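Josden Workspaces — Portable Appliance and Shared Items Checklist
Sheet 4: Mini fridge, table-top, shared area
Inspection date: Wednesday, January 1, 2020
Result codes: P (pass), C (pass with comment), F (fail), N (not checked)

Section A. Siting and supply

A1. Table stable, does not rock when door is opened — P
A2. Door opens fully without fouling chairs or wall — P
A3. Clearance behind cabinet for air — C
Comment: Usuga fitting note asks for 68 mm. Tablecloth had ridden up behind the cabinet and was pulled flat.
A4. Power strips on floor placed out of the walking line — C
Comment: One strip sits against the edge of the raised timber platform, a second lies further out with a white cable running between. Move the outer strip in and clip the cable.
A5. Strips not linked one into another — N
Comment: Plug ends to be traced at next visit. Record the load on each strip at the same time.

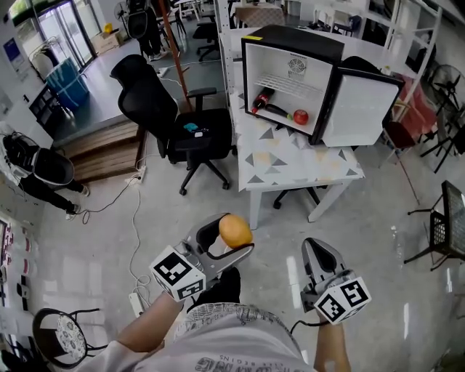 How long should the fridge stand before it is loaded after being moved?
Leave it upright and switched off for the time given in the maker's booklet, then let it run empty until the inside reaches its set temperature. If it has been tilted or laid down, use the longer time where two are given.

Section B. Cabinet, door and seal

B1. Outer case free of dents and sharp edges — P
B2. Hinge play within limit — P
B3. Gasket seated along full length — C
Comment: Paper strip test held on three sides, weak at the lower hinge corner. Wipe with warm soapy water and retest. Order Inance replacement seal if no better.
B4. Inner door liner clean, no cracks in the shelf ridges — P
B5. Dial turns freely and holds its setting — P

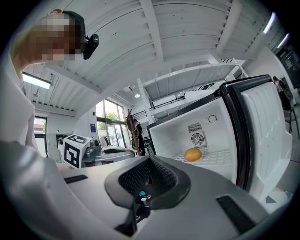 B6. Wire shelf level and fully home on its supports — P
B7. Shelf coating sound, no rust at the welds — C
Comment: Slight roughness at one weld. Recheck in six months. Shelf load is not to exceed 900 g until then.
B8. Fan grille clear of food and packaging — P
Comment: Keep items forward of the back wall. Tall bottles go on their side on the cabinet floor, caps tight.

Section C. Contents and hygiene

C1. Food sound, no mould or leaks — P
C2. Fruit and vegetables kept apart from opened food — P
C3. No raw meat or fish stored — P
C4. Drip water wiped from cabinet floor — C
Comment: Use the Lokon cloths kept for food surfaces, not the general floor cloths.
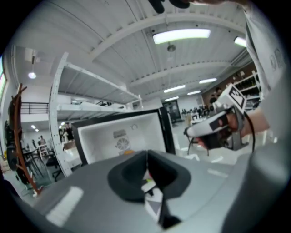 C5. Cleaning log filled in — F
Comment: Last two entries unsigned. Log reissued as form 46.
C6. Thermometer kept inside the cabinet — F
Comment: To be supplied. Until then the unit is for drinks and whole fruit and vegetables only.

Actions outstanding: A4, A5, B3, C5, C6.
A4 to be closed before the unit is next used. Remaining items by the end of January.
Retain this sheet with the appliance register, asset 300.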